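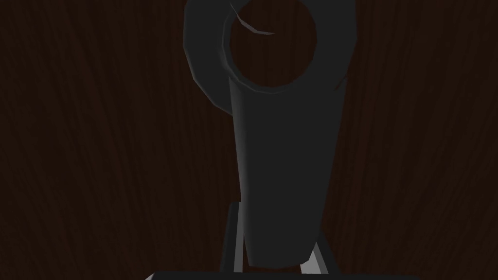

Pisthorpe, September

Last updated: September

I bought the Ambrosio ring wrench set to replace a mixed drawer of tools I use on bikes and garden equipment. It has 10 pieces and comes in a canvas roll. I paid 205 for it at Wanden. The Avinier set, the one I nearly bought, was 232 and had a hard case.

The fit is good. I used the larger sizes on mower blade bolts and a seized gate hinge and did not round anything off. The small ones are a little short for my hands, and I had to put a rag over one to get a proper grip.

We use cookies to remember your settings. Accept / Manage

The roll is the weak part. The pockets are all the same width, so the two smallest wrenches slide out when you pick it up by the wrong end. The size marks are shallow and hard to read in my garage after 5 in the evening. I marked mine with paint.

Wanden took four days to deliver. One tie on the roll was missing and they mailed a new one without asking for a picture.

I would buy the set again at this price. If you carry your tools in a truck, pay the extra for the hard case.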